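# Folding by Numbers

The bench at the back of the Ramstead workshop used to be where people left half-mended lamps. It still smells faintly of solder, but over the past winter it has become home to one of the most absorbing amateur builds I have come across: a pair of small robot arms on a shared rail, set up inside a pale-walled enclosure and put to work on laundry.

The project is called Flimon. It belongs to a loose group of members who meet in the evenings, when the laser cutter is quiet and there is room to spread out. None of them builds robots for a living. One teaches woodwork, another drives a delivery van, and a couple are retired from jobs that had nothing to do with motors. They started in January with a shared spreadsheet, a pile of printed brackets and a fairly simple wish, which was to see a machine pick up a T-shirt and do something sensible with it.

Anyone who has followed hobby robotics will know why that is such a lovely, maddening target. A wooden block is the same shape wherever you put it down. A shirt is a different shape every single time, and the moment you touch it, it changes again! You can't measure it once and be done. The arms have to find an edge, take hold of it, lift, and then cope with whatever the rest of the fabric decides to do.

The group began with one arm, and it taught them a great deal about pinching. Their first fingertips were too thick and simply pushed the cloth along the table like a snowplough. The next set were so thin that they flexed apart under load. The present shape tapers to a narrow point and has a flat strip on the inside face, and getting there took 14 versions, all of which live in a biscuit tin under the bench. I was allowed to tip them out and line them up, and it is a wonderful thing to see an idea get better by a millimetre at a time.

A second arm followed, and with it the rail. That was the real turning point, everyone agrees. Two arms bolted in fixed positions could reach each other, but they couldn't pull a garment out wide or close up for a small one. Riding on carriages along a toothed rack, they can. The control software, which the group has named Obi, has to think about both arms together, and a good deal of the spring went on persuading it not to tug in opposite directions with great enthusiasm. (The first shirt used for testing now has considerably longer sleeves than it was sold with.) 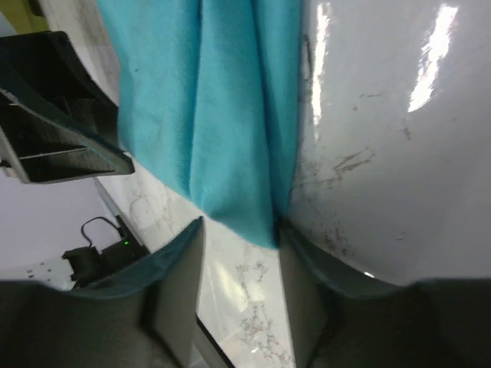
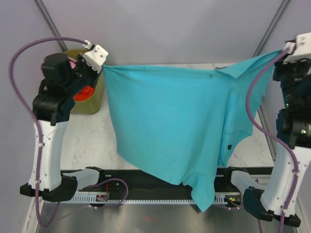
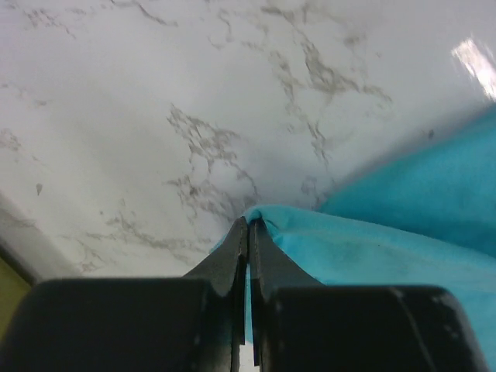 *Flimon at work on turquoise cloth. The middle picture shows both arms with a T-shirt stretched between them; the other two are views from close in at the gripper fingers.*

Watching it run is far more gripping than it has any right to be. I had planned to stay for an hour and ended up missing my bus. You find yourself leaning in as the fingers come down, willing them to catch a bit of hem, and there is a proper cheer round the bench when a difficult lift comes good. When one doesn't, somebody resets the cloth, somebody else writes a line in the log, and off it goes again.

That log is now past 3000 attempts, each with a short note. Plenty of them just say "slipped". Others are more thoughtful, and reading back through them gives you a feel for how the group learned to look at fabric. Early on, the notes talk about "the shirt". By the spring they are talking about which seam, which layer, how deep the fold was and whether the fingers had taken one thickness or two.

Cables were the other long saga. An arm that travels needs a cable that travels with it, and for weeks every promising run ended with something snagged or yanked from its socket. The answer was generous loops near the grippers and little clips at intervals along the links, printed in batches on a slow afternoon. It's an unglamorous fix and I was shown it with more pride than anything else on the machine.

The motor drivers run on a small board of the group's own design, called the Tendine. It is now on its third revision. The first worked nicely for 70 minutes and then stopped working altogether. The second had a connector on backwards. The drawings for the current one are in a folder on the workshop computer, along with the fingertip files, and any member is welcome to copy the lot and build their own. One pair has already begun a smaller version at home on a kitchen table, without the rail, to sort socks.

As for folding, Flimon is getting there. The current aim is 100 lifts in a row with a clean hold at both corners, before anyone is allowed to tinker with the folding routine again. The rule was made after a week in which three different people improved three different things and the arms spent an evening waving at each other.

If you would like to see it, the workshop opens its doors to visitors in the evenings from seven. Bring an old T-shirt if you have one to spare. Plain cotton is best to start with, and they are especially keen to try something with long sleeves.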